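Summer Concert at Clidach Hall

The summer concert at Clidach Hall takes place in May, as it has for the past 23 years, and is given in aid of a different local cause each time. This year the proceeds go to the Bistenis Hospice at Home service, which looks after families in the valley and the villages on either side of it. Last year's concert raised £2,000 for the lifeboat station.

The programme will be given by the Istier Singers, conducted by Heather Semple, with Yae Shimada at the piano. The first half is made up of English part-songs and two psalm settings. After the interval the choir will sing a group of folk songs, and Miss Shimada will play a short set of solo pieces. The evening closes with a hymn, for which the audience is asked to stand and join in. Words are printed on the back of the programme.

Doors open at 6.45 pm and the concert begins at 7.30 pm. The Long Room seats 100 and seats are not numbered. There is step-free access from the courtyard, and two spaces beside the door can be reserved for wheelchair users if the office is told in advance.

Tickets

Tickets are £12, or £3 for those under 16, and include a glass of wine or a soft drink. They can be bought from the Hall office on weekday mornings or by post with a stamped addressed envelope. Any that remain will be sold at the door. We are sorry that cards cannot be taken on the night.

Refreshments and collection

Supper plates from Diệp, the café in Mill Street, will be on sale in the interval and must be ordered when booking. There is a meat plate and a vegetable one. A retiring collection for the hospice will be taken as people leave, and Gift Aid envelopes will be left on the chairs.
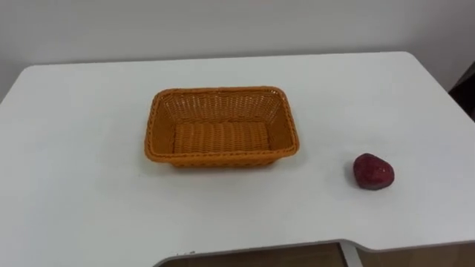 Parking

Cars should use the lower field, entered by the second gate on the Istier road. The front drive is kept clear for the choir's coach and for blue badge holders. The field has no lighting, so please bring a torch for the walk back. The gate will be locked at 10.30 pm.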